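Bread going mouldy by day four, what am I doing wrong?

Nindar Home Cooks > Baking and Bread > Storage

pinto_loaf
Right, I need some help before I lose my temper. I've been making a white tin loaf every Saturday since June, the plain one off the Fellmont flour bag, 400 g flour and 300 g water (yes I know, wet, but I like it open). Lovely for two days, all right on the third, and then on day 4 there's a green spot on the bottom crust. Every single week! It lives in a plastic bag on the worktop with the end twisted. My mum kept bread in a tin for a week and I don't remember ever throwing any out.

Yamuna Varghese
How long do you leave it before bagging? If there's any warmth left in the middle you're sealing the steam in with it. I give mine a good four hours on the rack, longer in summer.

pinto_loaf
Er. An hour? It feels cool on the outside by then.

Yamuna Varghese
There's your green spot then :)

crumbs3026
Agree about cooling but I'd ditch the plastic altogether. Linen bag, or cut side down on the board with a tea towel over. Crust stays a crust. Plastic turns everything into a sponge.

Indira Krishnan
Have to disagree with crumbs there. Linen is fine if there are five of you and the loaf's gone by tomorrow night. I live on my own and by the second morning I could have hammered nails in with it. Plastic every time for soft bread, rolls especially — just let them go properly cold first and bag them one at a time, so you're only opening what you're about to eat.

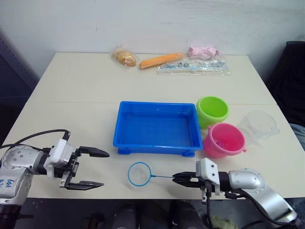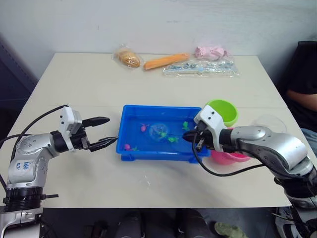 Güven Ertürk
One at a time is how I do it too, only mine go straight in the freezer. I slice the loaf on the evening I bake it, freeze the lot and toast from frozen. Haven't seen mould in ages.

crumbs3026
Toast, fine. But a sandwich on defrosted bread? It's never the same, it goes leathery round the edges.

Güven Ertürk
Not if you leave it wrapped while it thaws. Take it out before bed, it's good by breakfast.

Deepika Shenoy
Whatever you do, don't put it in the fridge. I did that for years thinking I was being clever and it went stale twice as fast. Also pinto, when did you last wash out the bread bin? Old crumbs in the corners will set off a new loaf. I wipe ours with vinegar and leave the lid off till the smell's gone.

pinto_loaf
No bin, only the worktop, but it's next to the kettle... which I'm now thinking is a bit daft.

Yamuna Varghese
Move it! Warm and steamy is just what mould likes.

pinto_loaf
OK, plan for this Saturday: leave it till teatime, half sliced into the freezer, half in a bag at the other end of the kitchen. Will drop the water a bit as well and report back.

crumbs3026
Don't touch the water, you'll only be changing two things at once and you won't know which did it.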